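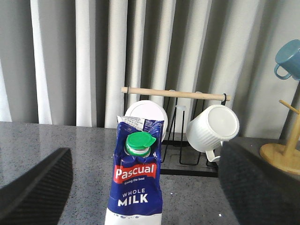 PILTOW, 20th October

Ticket: search warrants missing from register after Cosus update
Raised by: Fenna De Smet, warrants desk
Priority: high (was medium, I've changed it)

Logged in first thing, live warrants list showing 263. Should be a lot more than that. Last night's printed copy says 1,083 and I've got it in front of me. Nothing deleted that I can see, audit page is clean.

Tried so far:
- logged out and in
- different browser, same
- searched by warrant number for one I know is live. Found it. So the record's there, just not in the list
- searched by address, nothing
- asked the night desk, same for them

Officers are ringing in to check warrants before they go to a door and we can't tell them yes or no off the list. Going by number works but half of them only have the address. Using the paper copy for now. Anything granted after it was printed isn't on there obviously.

09.40 Cletard helpdesk rang back. Wanted a screenshot, sent. They asked if we'd changed any filters. No.

10.15 Cletard again. They think the update in August added an "issuing court" field and last night's patch made it compulsory. Anything where the court was blank drops off the list and out of the adress search. Makes sense, the older ones all came over from Kramer and Kramer never had that field. 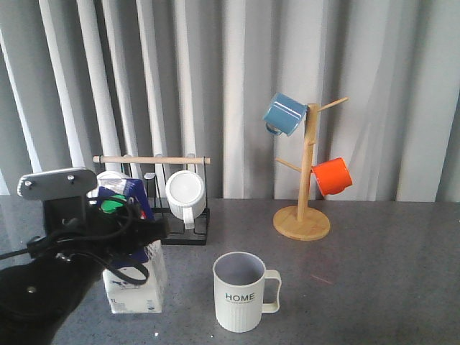 Arm holding the milk carton, cables at the front.

10.50 Tested it. Picked a missing one, typed the court in by hand, saved. Back on the list straight away, and comes up by address. So that's the cause.

Not doing the rest by hand though. Asked Cletard for a bulk fill. They say they can do it in batches of 50 and someone here has to confirm each batch. Fine but why 50.

11.30 First batch through. 3 of them came up with the wrong court, they'd defaulted to the first one in the drop-down. Told Cletard to STOP. A warrant showing the wrong court is worse than one not showing, defence will have a field day with it.

12.20 Cletard have rolled the patch back instead. List is back to full, address search ok. The wrong ones corrected by me and checked against the signed copies.
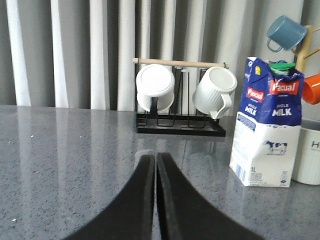
Gripper over the grey speckled counter.

13.05 Still open:
- patch not to go back on until court field is optional, or filled properly from the signed warrants. Want that in writing
- can someone tell us BEFORE a patch goes on. We had no notice of this one
- expired warrants list not checked yet, might have the same problem

Keep printing the nightly copy til this is closed pls. Leaving ticket open, dropped to medium.

FDS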